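Cillarar Support > Planning Guides > Two-Arm Kitchen Station > Section 3: Budget and Equipment List

3. Budget and equipment list

This section is for the person who signs the purchase order. It assumes that the site survey in Section 2 has been completed and that the floor drawing has been approved. Mechanical fitting is covered in Section 4.

3.1 Before asking for a quotation

1. Write down the tasks the station must carry out in its first year. Leave out tasks that might be added later; they are priced as extensions.
2. List every object the arms will handle. Give the material, the widest grip point and the weight when full.
3. Measure the work surface and its height from the finished floor. Measure at both ends, as tiled floors are seldom level.
4. Mark fixed appliances on the drawing, with their sockets and the space needed to open their lids.
5. Send the list and drawing to the Gudeta sales desk. Quote form 1302.

Note: A quotation is valid for the object list supplied with it. Changing the list after the order has been placed may change the gripper fingers, and these are charged separately.

3.2 Choosing the object list

Mixed tableware costs more to plan for than a single type of container. Mugs with handles, shallow metal dishes and flat cutlery each need a separate grip setting, and each setting must be tested on site. Budget for the testing hours as well as the parts. 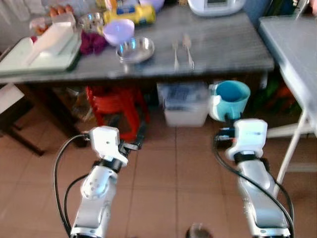 Fig. 3-1. Two-arm station at a mixed work surface, mug held in the right gripper.

6. Divide the list into rigid, soft and fragile objects. Cloths belong under soft. Eggs and glass bowls belong under fragile.
7. For each fragile object, allow 13 spare pieces for the test period. Enter these under consumables, not under equipment.
8. Reflective metal items should be marked R on the list. They may call for a change to the room lighting, which is a building cost and does not appear on the Gudeta quotation.

Caution: Do not use the customer's only set of tableware for acceptance tests.

3.3 Cost lines

9. Enter the arms and grippers as a matched pair. Single arms can be ordered, but the second arm will then carry its own delivery and calibration charge.
10. Enter cables and cable guides on their own line. Allow a full spare set for each arm. Cables that run outside the arm wear sooner than those inside, and a stopped station costs more than the spare – particularly where the stock is held abroad.
11. Add 200 hours of operator time for the first stage. Sites that have entered less have had to apply for more before acceptance.
12. Add the Gerkerer service plan if the station will run on more than one shift. The plan covers gripper fingers and wrist parts. It does not cover damage from liquids.
13. Leave the training line blank. It is filled in by the regional office once the number of operators is known.

Note: Tables, stools and storage boxes are not supplied. Existing furniture may be kept if it passes the stability check in Section 2.
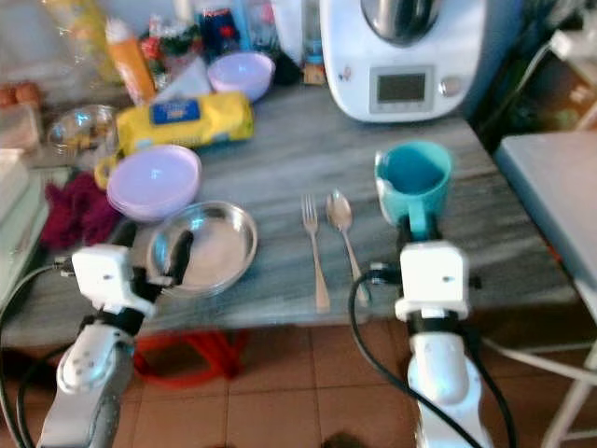
Can the station be bought in stages?
It can, provided the mounting and the power supply are bought for the full layout at the start. Extra grippers, the service plan and additional grip settings may follow on later orders at the price then in force.

3.4 Approval and delivery

14. Have the completed cost sheet checked by a second person. At the Cillham site this was done by Davoud Ghaffari, and his marked-up sheet is supplied as Annex B.
15. Send the signed sheet to Eyerusalem Belay at the planning office. Unsigned sheets are returned without review.
16. Allow 3 months between approval and delivery. Orders placed in November are processed with the next year's stock.
17. Keep the delivery crates until acceptance has been signed. Returns in other packaging are refused.

Prices in Annex A were last revised on January 19, 2023.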